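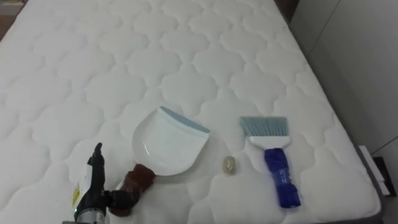 Dustpan, brush and one piece of litter laid out on the mattress for the sweep task.

How to set up the bed-sweep task with the Inareo home kit

Last updated 10/14/18 by Ngân Tô

The Inareo home kit is the add-on package for two-armed humanoids. It costs $700 and comes with the task software and a printed setup guide. These steps cover the sweep task only. Allow 28 minutes for a first setup.

Before you start

Strip the bed down to the mattress. Charge the robot fully and check that the emergency stop works. Keep people and pets out of the room while the arms are powered.

Step 1. Wrap the handles
Bare plastic handles tend to turn in the fingers. Wrap each one in tape until it feels thick in your own hand. Use a different color for each tool — the software lets you name them by color later.

Step 2. Lay out the tools
Put the dustpan and the brush flat on the mattress with both handles toward the robot. Leave a gap between them and place one small crumpled piece of wrap or paper in it. Start with a single piece. You can add more once the task runs cleanly.

Step 3. Place the robot
The kit needs clear floor on the robot's working side and a stable place to stand. Turn the robot to face the mattress and open the Reach screen. Each arm should show green for the whole work area. If one shows amber, move the robot 2 inches closer and check again.

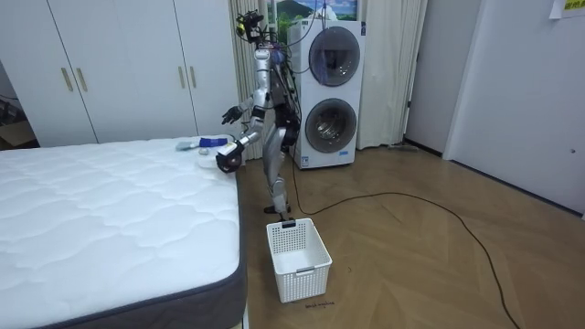 Reach is the setting that most new owners get wrong. Bình Lưu at Heinonen, who ran our test installs, sets it one arm at a time and saves each result before going on. Keep the tools near the edge of the bed where the robot stands, so that one hand can come down low over the mattress while the other stays raised. A laundry basket on the floor by the corner, as here, should be marked as an obstacle on the room map.

Step 4. Run the task
Choose Sweep, then Slow. Stay within reach of the stop button for the first 16 runs. If the hand closes beside a handle, press Pause, put the tool back in its starting place and choose Retry.

Settings are kept when the robot is switched off. To clear them, hold Reset on the Reach screen.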